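The Blue Tray

1.

Rent was 837 and he had it, just. Counted twice. Teodoro Alcaraz put the envelope in the bread drawer and went back to the boxes.

Boxes everywhere. His sister's handwriting on all of them, KITCHEN, KITCHEN 2, DAD MISC. Dad Misc was the one nobody had wanted, so it came to him, up three flights, and it had been sitting by the radiator since May with a lamp on top of it.

Day after Christmas. The bus down to Cordero left at four and he'd told Inés he would bring the animals. Told her on the phone with his mouth full. Sure, yes, the animals, I know exactly where they are.

He did not know where they are.

2.

Knife through the tape. Newspaper. A belt. Church programs, a radio with no back, sixteen keys on a loop of wire. Keys to what? The Dreswood house had two doors. He tried to remember a shed, a gate, anything. The old man had worked at Flenness for most of his life, maybe it was lockers. He set the keys on the floor and then on the chair, then back in the box.

More newspaper. A cigar tin with buttons in it. He shook the tin anyway.

The farm had been a big set once. Cows, a rooster, a fence that never stayed up. His father bought it off a man in the parking lot at Flenness, in a shopping bag, and brought it home like he'd won it. Inés got the pig. Teo got everything else and wanted the pig. That was their whole childhood, pretty much, him wanting the pig.

She had a girl of her own now, four years old, and the girl had asked about it. Did you have toys, tía says you had a farm. So.

Phone buzzed. Inés.

"Did you find them"

"Packing them now," he typed. Then sat back on his heels and felt lousy about it.

3.

They weren't in Dad Misc. They weren't in Kitchen 2 either, just the good plates, one cracked, and a gravy boat he'd never seen anybody use. Ten past two. He still hadnt showered.

He ate a cold tamale standing up. Thought about the toy store on Dedura Street, how long it would take to run down there, how much for a plastic pig. She'd know. She'd turn it over one time and know.

Then the closet. Top shelf, behind the fan. He'd put them up there himself, the first week, so they wouldn't get stepped on – a coffee can with a rubber band around it. He remembered his own hand doing it. He said a word out loud and got the chair.

The band broke when he touched it. Inside, two. Only two! The fence gone, the cows gone, the rooster gone to wherever. He tipped the can and they slid out into the blue tray he used for mail, and he carried the tray to the table and stood there with his coat half on.

The pig was smaller than he'd been picturing all these years. Still pink, paler maybe. The curly tail still on it. And the brown one, which he had always said was a horse and Inés had always said was a dog, they'd had an actual fight about it once, in the back seat, with crying. He leaned down close. Long legs. Could be a horse.

Could be a dog.
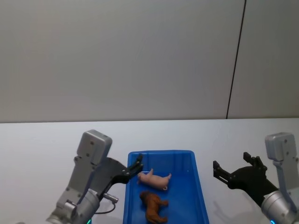
4.

Twenty to four. Shirt on wrong, bag zipped, the pig in his left coat pocket and the other one in his right. He'd tried a sock for padding and it made a lump so he pulled it out again and left it on the stairs, then went back up for it.

The fare had gone up. He paid it. The driver had the heat on too high and there was a kid across the aisle kicking the seat, and somewhere past the river Teo took out the brown one and stood it on his knee. It fell over. He stood it up again.

"Is that a dog?" the kid said.

"Horse," said Teo.

The kid looked at it a while. Went back to kicking.

He got the phone out. "On the bus," he wrote. "Got the pig." Deleted that, wrote "Got them both." Sent it.

Three dots. They went away and came back.

"My pig," she wrote.

He put the phone in the pocket with it and watched the lights come on along the road, the gas station, the feed place. Forty more minutes to Cordero. He was hungry again allready.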